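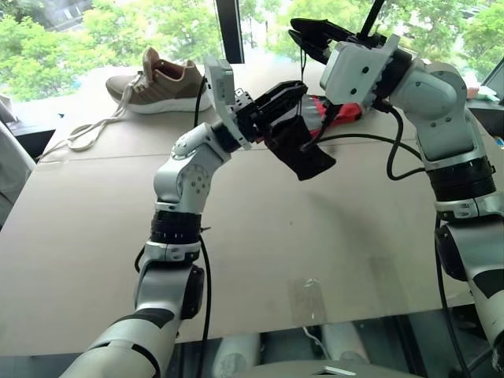 Of course I didn't go back for it, it was only a drink bottle, came one reply, and the writer then spent most of a page telling me what the bottle looked like, which kid had given it to her, where she'd last had it and why the one she bought to replace it leaks. I've read that page more often than anything else in the study. It holds most of what I want to say in this section, including the "only".

4. What people say about the things they don't go back for

I should recap where the material comes from, for anyone who has skipped the methods (I would). We followed the lost property arrangements at seven front desks over 12 weeks, all of them places where people turn up with a bag and get changed or take something off: pools, a climbing gym, a dance studio, the Karley leisure centre, and the Mullach community hall, which does a bit of everything. We read the desk books, we sat near the tubs, and we left a short form with a reply-paid envelope for anyone who had lost something and was willing to write about it. The forms are what I'm working from here. The desk books come back in Section 5.

I went in expecting a story about value. Cheap things get abandoned, dear things get claimed, and the interesting bit would be where the line sits. That's more or less how the older lost property literature treats it, and it's how the staff talked about it too, at least at first. The forms don't read that way at all! People claimed odd socks. People left behind good rain jackets, reading glasses, a trombone mute. Price does something, I'm sure, but when people write freely about a thing they've lost they hardly ever mention what it cost, and when they do it's usually to explain why they were embarrassed to ask.

4.1 Being embarrassed to ask

Embarrassment turned up so often that I went back and recoded the lot for it. I had originally filed it under "barriers", next to opening hours and parking, and that was a mistake on my part. Opening hours are a barrier in the sense that you'd go if the place was open. Embarrassment seems to change whether people think of the thing as theirs to ask for. Several writers described rehearsing the conversation in the car. They'd have to say what the thing was, and then describe it, and then stand there while somebody younger than them dug through a tub of other people's goggles. One wrote that she could have described her cardigan perfectly well but couldn't face saying the word "bobbly" to a stranger.

There's a practical side to this. The desks that ask for a description before they'll bring out the tub (Mullach does, and so does the climbing gym) are doing it for a sound reason, and the staff there were firm about it. The description is the check. But it means the claimant has to perform knowing their own stuff, out loud, with a queue behind them, and it turns out that plenty of us know our stuff mainly by recognising it. Put the tub in front of me and I'll have my gloves out in a moment. Ask me what colour the lining is and I'm gone.

I tried this on myself, by the way. I wrote down everything in my own swim bag from memory and then tipped it out on the bed. I'd got the towel wrong. I'd also forgotten the bag itself has a second zip.

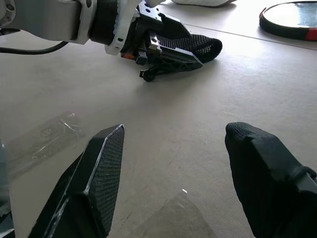 The towel is a small example but it matters for how we read the desk books, where an entry like "towel, stripy" might be matched against a claimant who remembers it as plain. Both people are doing their best. The item goes to the charity shop. I don't have a clean way of estimating how often that happens and I'm wary of anyone who says they do.

4.2 Things that travel together

The second pattern took me longer to see, and I only saw it once I'd stopped sorting the forms by item. People rarely lose a thing on its own. They lose it out of a set, where the set is whatever they had with them that day, and the writing is full of these little groupings: goggles in the cap, cap in the shoe, shoe in the plastic bag from Shakya, which is the grocer across from the pool and whose bags seem to do half the carrying in that suburb. When one item drops out, the rest of the set still feels complete enough to go home with. You've got a bag, it has weight, your keys are in it. Off you go.

I've come to think the bag is what people check. They don't check the contents. This fits with something the Karley staff told us about small bags and pouches, the drawstring sort especially, which come in full and often get claimed quickly, while the same kinds of objects loose on a bench sit in the tub for weeks. A pouch is a thing you'd notice you didn't have. A mouthguard by itself, I suppose, is just an absence in a pocket.

It also helps with the puzzle of single shoes. I had assumed (I think everybody assumes) that a single shoe must be the easiest thing in the world to reunite, seeing as the owner has the other half of the evidence at home. But the forms suggest that shoes worn for one activity only get treated as equipment, and equipment gets lumped in with the bats, cups, covers and bits of tape that come out on the table and go back in the bag in no special order. One writer had gone seven weeks without noticing, and only found out when the table tennis season started again in September. She then assumed the dog had it.

I want to be careful here. People who post back a form about a lost shoe are people who like writing about a lost shoe, and I count myself in their number. The ones who shrugged and moved on are missing from this section almost by definition. We did try asking at the door at two of the sites, and the shruggers shrugged at us as well, very politely.

4.3 Labels, and the trouble with labels

Everyone suggests labels. Reviewers suggest labels, my mother suggests labels, and the Karley desk sells them: the Pandero iron-on kind, in a rack next to the swim nappies. Nearly all the writers with school-aged kids had labelled the kids' gear and none of their own. Asked why, they gave answers that circle around the same feeling, which is that an adult with their name in their jumper is a slightly sad sight. I find this completely persuasive and I also own an iron.

Where labels did appear, they didn't always help in the way you'd hope. A surname on a hat gets the hat to the right family only if somebody at the desk reads it, has a number to ring, and has time to ring it. On a weekday evening with a water polo crowd coming through, that's asking a fair bit. What the label does seem to do is help at the tub. The claimant sees the name and can stop describing. So the label works mostly as a cure for the embarrassment in 4.1, and I'd love to see somebody test that properly with more sites than we had.

The other thing I'd test is the display itself. Most desks keep lost items heaped, and a heap is hard going: you have to touch other people's belongings to find out whether yours is underneath. The dance studio lays everything out on a table at the end of term, spaced apart, nothing on top of anything else, and parents who swore they'd lost nothing walk past it and stop. Figure 1 has objects set out in that way.

Figure 1. Items spaced out on a tabletop: a knit sneaker with its laces undone, a table tennis paddle with a small plush toy at the handle end, and a small metal cup.

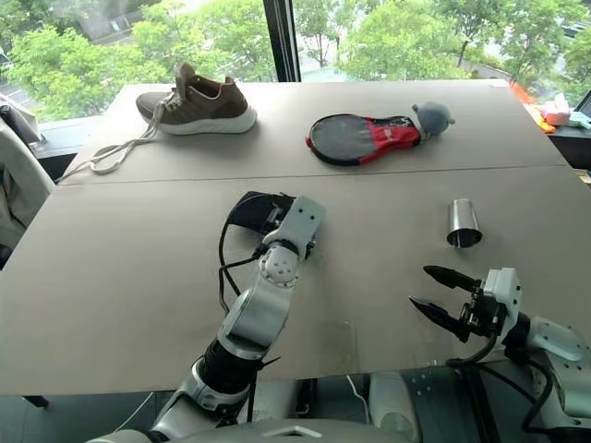 5. What the desk books say

The desk books are a different sort of writing altogether. They're kept standing up, in whatever pen is handy, by people who are also answering the phone, and each site has its own habits. At Mullach the column for "description" is the widest on the page and usually holds a single word. At Karley it's narrow and people write up the margin. I've kept the original spelling throughout, partly because "gogels" appears in the same hand for most of the study and I got rather fond of it.

I start with the entries that were crossed out, as these are the claimed ones, and come to the rest in 5.2.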